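The call-in hour

You're on the ring road, ten past four, and a man you've never met is explaining why people like you shouldn't be let near a classroom. He's cheerful about it. The presenter says "well, that's a strong view" and goes to the traffic.

I listened to the afternoon phone-in on Lunde FM for most of February. Not for fun. A reader wrote in and asked if anyone at this magazine had noticed what was going out between three and five, and I hadn't, so I started. Radio on in the car, radio on in the kitchen. My notebook from that month is mostly swearing.

Over 200 calls made it to air in the stretch I heard. The format is old as the hills. A question at the top of the hour, phone lines open, two presenters to keep it moving. Parking. Bins. The new swimming pool. And then, every few days, us. Should a gay couple be in the school's picture books. Should the library at Bokwood have the display it had. Should the rainbow crossing in Arnow be painted over now that it needs repainting anyway. Always a question, you notice. They're only asking.

What gets me is the tone. No shouting. It would be easier with shouting. You get a grandmother who "has nothing against anybody" and then lists what she has against everybody. A man who'd be fine with it if it was kept indoors. The presenters laugh along, or do a little hum, the hum that means go on. I counted the hum as agreement after a while. Maybe unfair.
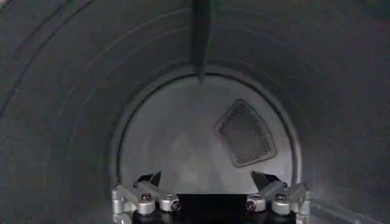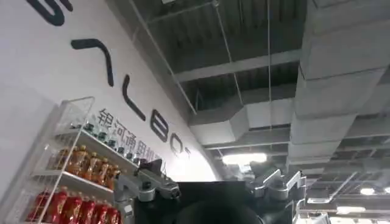
I rang in myself, in the end. Took me three goes to get past the switchboard. The researcher asked what I wanted to say and I said I wanted to talk about the Bokwood display, and she asked "for or against", and there was a gap on the line where I should of said something clever. For, I said. She put me on hold for 30 minutes. Two songs, the news, an advert for conservatories. Then the hour was up and they'd moved on to potholes.

So I wrote. The station sent back a decent enough letter, to be fair to them. All views are welcome, callers are picked for balance, the presenters don't hold opinions on air. They invited me to listen more. I had been listening for a month.

Here's the bit I keep turning over. I've lived in this area since I was nineteen. I've been called things from car windows, I had a landlord who suddenly needed the flat back. None of it made me feel the way that hum does. A shout from a car is one idiot. A radio is in the hairdresser's, the chip shop, the taxi home. My mum has it on while she irons. She told me she turns it down "when it's one of those days" and I asked her what that meant and she said, you know. One of those days.

There are people pushing back. A group out at Brutness, which is hardly more than a pier and a pub, got up a letter and took it door to door. They had 141 names at the end of the first weekend. By the time it was handed in at reception it was 345, which I'm told is more than turned out for the last council by-election there. Not all gay, not even mostly. One signed as "fed up of the noise, want more music". I'll take it.

The letter doesn't ask for anybody to be sacked. I thought it might, and I'd have signed that too. It asks for three things: that a caller who says something untrue about a group of people gets corrected before the next song, that somebody from the group is on the line when the group is the topic, and that the question at the top of the hour isn't whether we should be here.

Small asks. The last one especially. You wouldn't open the lines on whether left-handed people ought to be allowed in the library – somebody would say it was daft and pick another subject.

I know the argument about free speech, I've made it myself, in print, in this magazine. I don't want the grandmother silenced. I want somebody to ask her a second question. That's the whole job, isn't it, the second question. Ask her who she means. Ask her if she's met one. She probabley has, he probably cuts her hair, under that same radio.

The station says it is considering the letter and will reply by the end of spring. I've gone back to listening, only the last half hour now, on the way home. Yesterday was bins. A woman from Arnow was very good on bins.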